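6/24/19

Folding again, now with the retrained checkpoint (810 demos, up from 400). Meron Mamo thinks the extra shirts matter less than the grasp labels and I'm starting to agree – the old policy kept going for the middle of the hem and bunching everything up. Changed one thing only: the loss on the gripper close signal is weighted 3 to 1. Left the learning rate alone, I promise!

Collars still worry me. Want to get to 1000 demos before September and rerun both versions side by side. 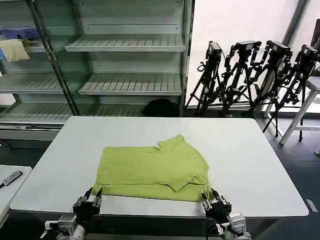 Green shirt, new checkpoint. Right gripper has the lower corner, left is at the hem.

To do: ask Meron for the Stirnton eval script.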